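The Afternoon Teardown, and Other Promises

Is it worth taking an old office computer apart for its parts? We went looking for the easy money.

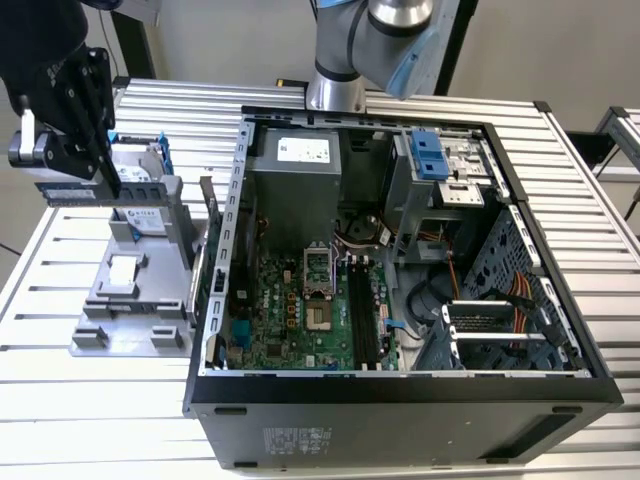 The pitch goes like this. Offices throw out desktop towers by the pallet, the towers are full of parts, and anyone with a screwdriver and a free Friday can turn them into cash. Tevon, the resale site that has been pushing this idea since April, calls it "the afternoon teardown." Its starter guide runs to 187 pages. That struck me as a lot of reading for something a beginner is meant to pick up over lunch.

I will grant the guide one thing. Business desktops, the Dells and their cousins, are pleasant to open. Lay the tower on its side, take the panel off, and most of what you want is facing you. The memory sits in long slots with clips at the ends. Drives often ride on plastic rails, frequently blue, and blue is a fair hint that your fingers are supposed to go there. Whoever designed these machines was thinking about a technician with a dozen more to get through before going home.

The processor is where the confidence drains away. You lift a small lever, swing up a metal frame, and the chip comes out with no fuss at all. What it leaves behind is a square of contacts so fine that a dropped screw can finish the board. Tevon's guide gives this step half a page. The section on writing a catchy listing gets 15.

Then there is the question of what any of it is worth. At Ackroyd, a used-parts shop in Wuvside with a bargain bin by the door, a stick of old memory costs less than the coffee next door. Old processors go for a bit more, if they go. The bare boards mostly don't. Many office models use boards and power supplies in shapes that only suit their own cases, so the buyer has to be someone with the same tower and a dead part. Those people exist, but they are in no hurry.

Tevon says a careful seller can clear $100 a weekend. I asked how many sellers do, and was sent a link to the guide.

The storage drive deserves more suspicion than it gets. It is the part most likely to sell and the part most likely to hold somebody's payroll. Pulling it takes seconds. Wiping it properly can take all evening, and a buyer has only your word that you did it. The Fultmont recycling depot shreds drives for $2 each, and for anything that came out of an office I would pay that and stop thinking about it.

None of this means the old tower should go to the curb. Taking one apart is a decent way to learn what is in the box under your desk — better than any diagram I have been shown — and a working stick of memory may keep another machine going for a few years. Keep the screws in a dish. Leave the power supply sealed, whatever the videos say.

As for the money, I kept a tally for my own first tower. The memory sold. The processor is still listed. The case is in my garage with the cables hanging out of it, and I have been told to move it.

Last updated: April
42 shares | 15 comments

More from Home & Workshop
Does a label maker save anyone any time?
The refurbished printer trap
Wuvside's repair evenings, reviewed
What the Fultmont depot will and won't take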